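Getting back on the court after eleven years

I played tennis all through high school and then some in my twenties, and then I stopped. There was no injury and no big decision. I moved to Esham, the nearest court I knew of was a drive away, and the racquet went in the hall closet behind the vacuum. Every spring I thought about it, and every fall it was still behind the vacuum.

What got me going again was a flyer at the hardware store. The town had resurfaced the two courts behind the middle school and was opening them to anyone who bought a season tag. The tag is $80. I paid it the same afternoon so I wouldn't have time to talk myself out of it.

The racquet was the first problem. The strings had gone stiff and the grip came off in my hand as black crumbs. I took it to Šindelář, the shop over by the train station that mostly does skis and bikes. Danica Oravec has run the stringing machine there for years. She looked at the frame, said it was fine, and asked me what tension I wanted. I told her what I used in school. She wrote down something four pounds lower and said I could come back and complain if I didn't like it. I haven't been back to complain.

I also looked at new racquets while I was there. They had one for $149 that felt good in the hand, lighter than mine, with a bigger head. I may still buy it. For now I'd like to find out if I'm going to keep this up before I spend more than I have to.

Shoes I did buy. I tried the first session in running shoes and could feel my feet sliding over the edge of the sole whenever I changed direction. If you're coming back to tennis and only want to spend money on one thing, spend it on court shoes. Running shoes are built for going straight ahead. My ankles are older than they were.

The first few times I went out alone and just served. A bucket of balls, one side of the court, walk over, pick them up, serve from the other side. I'd go at 6:30 in the morning before work. My toss was all over the place. I had forgotten how much of the serve is the left arm, and mine had apparently forgotten everything. After a couple of weeks I could put most of them in if I didn't try to hit hard. The second serve is still a push. I'm working on it.

Hitting against the wall helped more than serving did. The middle school has a brick wall at the end of the parking lot with a line painted at net height, and it gives you a ball back every time, faster than you want it. Ten minutes of that is plenty. It showed me that I was taking the racquet back late on the forehand and not turning my shoulders at all on the backhand. I used to have a decent two-hander. It's coming back in pieces.

Then I needed people. There is a group that plays doubles in the evenings, run through a sign-up page on a site called Sondero. I put off signing up for most of the summer. When I finally did, I was paired with a retired mail carrier who barely moves and doesn't need to. He puts the ball wherever you aren't. We lost 6-2, and one of those games was a gift. I slept very well that night.

Some things I've noticed, for anyone in the same spot:

Soreness shows up two days later, and it's in places I didn't expect. My forearm, sure. Also the side of my hip and the arch of my right foot.

Doubles is easier on the legs and harder on the nerves. You have to know where to stand. I had to relearn who covers the middle, and I still get it wrong.

Warm up longer than you think. I used to walk on and start hitting. Now I jog the baseline, swing my arms, and hit from the service line for a while before moving back.

Balls go dead sooner than I remembered. An opened can is good for a few outings and after that they're for serving practice. The old ones go in the bucket and the really old ones go to my sister's dog.

The courts close when the nets come down in December, so I've got a little time left this year. There's an indoor place, Brelletance, out past the highway, but court time there has to be booked ahead and I haven't looked into what it costs. A couple of the doubles people are talking about splitting an hour through the winter. I said I'd be in if the time works. Otherwise it's the wall, on dry days, with gloves on.

I'll write again in the spring and say how the second serve is doing. 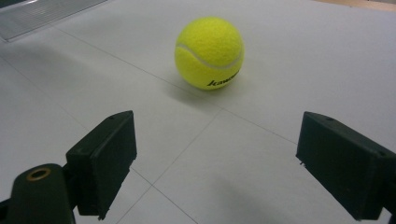
One more thing, for the two people who emailed about the tags: you get them at the town clerk's window, and you have to bring something with your address on it. They won't do it over the phone. I asked.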